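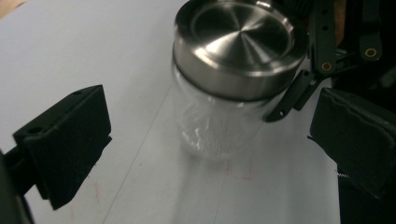
What changes for sponsors of the Viria programme from March? Monthly gifts will go into a single account for each sponsored person, and letters will be handled by the Carrasco office instead of by local staff.

Search this site Enter keyword Go

Viria, which links individual sponsors with children and older people in the Hokar valley, set out the changes in a notice to members on Saturday. The scheme has 600 sponsored people on its list, 17 of them enrolled since the last notice. Existing pairings are not affected and sponsors do not need to sign a new form.

Under the present system a gift is split at source between school costs, food and a reserve held by the local office. From March the full sum will be credited to the account, and the family will agree a spending plan with a field worker twice a year. Plans can be amended between meetings if a child changes school or a member of the household falls ill.

Letters and cards will be translated at Carrasco. Araceli Soler, who runs the correspondence desk there, said the usual wait for a reply should fall, although post to the upper villages would still depend on the state of the road.

"Sponsors should keep putting the reference number on every page," she said. "Loose sheets without one are the main cause of delay."

Parcels are still not accepted. Sponsors who pay through the Drukberg branch will receive a new payment reference by post and should go on using the old one until it arrives.

Shares 17 Comments 2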